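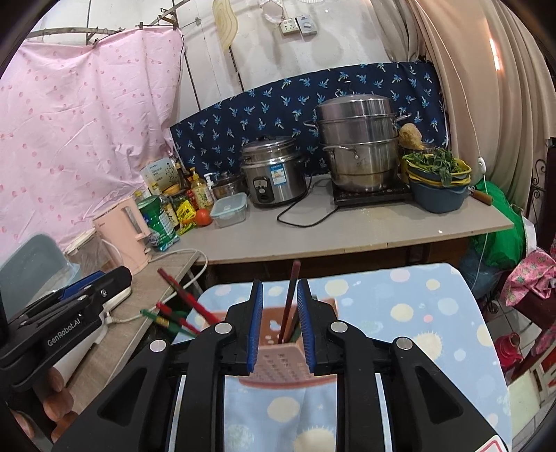
Chopstick task in a home kitchen, with two hand-held grippers. One dark red chopstick is standing between the blue pads.

Meng project: household tasks shown by hand
Second progress report to the Bruvgate Fund
Submitted 2021-07-06 by Yuzhen Duan, Rellberg Laboratory

1. Where we are

The work plan asks for 1000 accepted demonstrations of small kitchen tasks before the end of December. At the closing of this report we have 618. They come from 14 homes. All homes have signed the consent form in the version which the Fund approved, and two of them have asked us to come again for the second group of tasks.

The first group has three tasks: sorting chopsticks, moving vegetables from a basin to a colander, and closing a food container with its lid. The chopstick task is the furthest along and most of this report is about it. The lid task has begun only in four homes.

The part of the plan which is behind is the replay on the robot arm. I explain this in section 4.

2. How the tasks are shown

In the plan we wrote that half of the demonstrations would be made by remote control of the arm and half by hand-held grippers. After the first period we changed the share, with the agreement of the Fund, and now nearly all home recordings are made with the hand-held grippers. The arm stays in Rellberg, and remote control is used there only for the comparison set.

The reason is mostly the kitchens. They are full, as kitchens are. A rice cooker, a steamer, bottles, kettles and cables take the whole counter, and we promised the families that we do not ask them to clear anything away. The arm needs a fixed base and a free space on each side of it. A person with one gripper in each hand needs a chair and a corner of the table.

There was also a difference in the movements. When Ruoxi Hao worked by remote control she moved slowly and stopped before each contact, and these stops were then learned by the model as if they were a part of the task. With the gripper in the hand she goes to the chopstick directly. I should add that the hand-held way has its own faults: people turn their wrist to angles which the arm cannot reach, and we see this only afterwards, when the recording is checked.

3. The chopstick task

The chopsticks stand or lie in a small basket. The demonstrator takes one stick with one gripper, brings it out, passes it to the other gripper if the direction is wrong, and puts it down beside its pair. One demonstration ends when one pair is together on the table. The limit is 30 seconds; a longer one is not accepted.

It is a simple task for a person and a difficult one for a gripper with two fingers. A chopstick is thin and smooth, it turns between the pads, and when it leans on other sticks the whole group moves with it. We found these points in the recordings:

A stick which stands nearly upright is taken well from the side. A stick which leans must first be pushed upright or taken near its top end, and our demonstrators do not agree which is better. We decided to keep both and to mark them separately.

The wall of the basket is a problem for low grasps. The fingers touch it before they close, and a light basket slides on the table cover. Haoran Lü proposed to let the second gripper hold the basket by its rim during the grasp. This works well and since spring it is in the written instructions as an allowed way, not an obligatory one.

The colour of the sticks matters more than we expected. Sorting by pairs asks the model to see the difference between a dark red stick and a red one in the light of a real kitchen, in front of a patterned table cover. Eusebio Garrido now labels the colour of every stick by hand. It takes much time and I do not see how to shorten it.

4. Replay on the arm

The replay should have started in spring. The finger parts made for us by Vadness arrived late, and the first pair had pads that were harder than the ones on the hand-held tools. With hard pads the stick slipped out in most of the trials, so no result from that pair would be fair to report. The second pair was fitted by Ghislain Bergeron and he is now doing the calibration. He asks for three weeks more. I believe this is realistic — he has already done the same work for the left side.

Until this is finished we can say only that the recorded movements are smooth and complete. We cannot say yet how well the arm repeats them, and I prefer not to give a number from the early trials.

5. Quality check

Each recording is watched by one person who did not make it. It is refused if a stick falls outside the table area, if the position track is lost, or if somebody's face is visible. The last case happened more in the first homes, when family members came to look. We now begin each visit by agreeing where people can sit and watch. Refused recordings with a face are deleted the same day.

Lost tracking happens mainly near shiny lids and close to windows. Beside a strong window we draw the curtain and this is usually enough.

6. Money and staff

Spending is inside the budget, with one movement between lines: travel to homes is higher than planned, and repair of the arm is lower. The table is in the annex. Ruoxi Hao changed from half time to full time at the start of the period, as it was foreseen.

7. Next period

Finish the calibration and replay the chopstick set on both sides.
Continue the vegetable task in the homes where we already have consent.
Start the lid task in the other homes, after the instructions are tested in Rellberg.
Send the Fund a first sample of the labelled data, with the description of its format.

We ask for one decision. The families would like to receive a short film of their own demonstrations, and the present agreement does not say if this is allowed. We need an answer before the next visits are arranged.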